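Setting Up a Countertop Toaster Oven Station

Filed under: Small kitchens, Countertop appliances

A toaster oven needs more counter than its own footprint. It needs clearance on the vented sides, room for the door to open fully, and a place to put a hot pan within a short reach. This guide covers a compact layout for one oven, one serving tray, a few plates and a mug tree on a single table. It assumes the table is level and has a wall outlet within reach of the oven's own cord.

What you need

A toaster oven with a front door that opens downward
A heat-tolerant mat that covers most of the table
A rectangular tray
Two kitchen cloths
A mug tree with a flat base
Plates for the number of people you serve
A tape measure

Step 1. Measure the table

Measure the usable depth from the front edge to the wall. Then measure the oven with its door fully open. Door swing is the figure most people miss. A small oven can take up nearly twice its closed depth once the door is down, and the handle adds a little more.

Check the manual for the required clearance at the sides, back and top. If the manual gives a larger number than the one you planned for, use the manual's number.

Step 2. Lay the mat

Wipe the table and let it dry before the mat goes down. Leave a strip of bare table at one end for the power cord. A cord that runs under a mat creates a ridge, and the oven will rock on it.

If all four feet of the oven will not fit on the mat, check for wobble by pressing on each top corner in turn. A thin mat rarely causes trouble. With a thick one, move the oven fully on or fully off.

Step 3. Place the oven

Put the oven at one end of the table with the door facing along its length. This turns the whole middle of the table into landing space and keeps the open door away from anyone walking past the front edge. Keep the cord on the side opposite the door.

Leave the oven unplugged until the rest of the layout is finished. Coil the cord loosely and do not wrap it around the body.
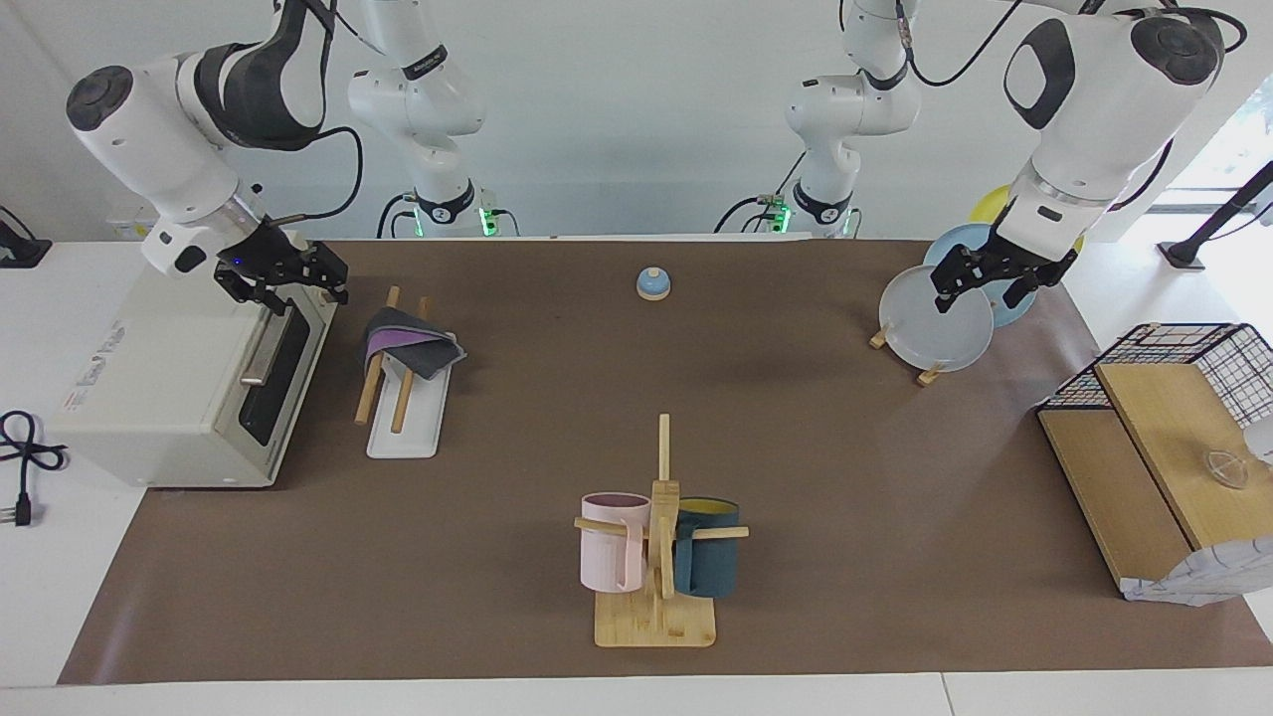
Step 4. Assign the landing space

The area directly in front of the door should hold nothing tall. A low tray is acceptable as long as the door clears it through its full swing. Test this with the oven cold: open the door slowly and stop if it touches anything. If it does, slide the tray away until the door drops freely.

Use a trivet for hot pans. A tray is for carrying and serving, and many trays will warp or mark at 375 degrees F, a common baking temperature. The same caution applies to mats sold as heat-resistant. Read the rating on the packaging and treat it as a limit for brief contact.

Step 5. Place the plates and the mug tree

Plates go at the far end from the oven. Set them down flat, one hand on each side of the rim, and keep the stack low enough to lift in one motion.

The mug tree goes near the front edge, clear of the door. Load opposite pegs in pairs so the post stays balanced. A tree with mugs on one side only will tip when the last one on the other side is removed. Leave enough space around the pegs for a hand and a mug together.

Step 6. Keep cloths away from the heat

Cloths should never hang on the oven handle or lie on top of the body while the oven is in use. Fold them and move them to the plate end before preheating. Remove anything wooden from the door area at the same time.

Step 7. First run

Plug the oven directly into the wall outlet. Most manufacturers advise against extension cords and power strips for heating appliances. Run the oven empty at 200 degrees F for 9 minutes with a window open, then raise it to the temperature given in the manual for the first burn-off. A slight smell is normal on a new unit.

After it cools, check the mat beneath the oven for softening or discoloration. If there is any, replace the mat or set the oven directly on the table — provided the surface is rated for it.

Maintenance

Empty the crumb tray weekly and wipe the door glass once it is cool. Lift the mat once a month and clean under it.

Text by Menaka Biswas. Layout checked by Mamta Nishad.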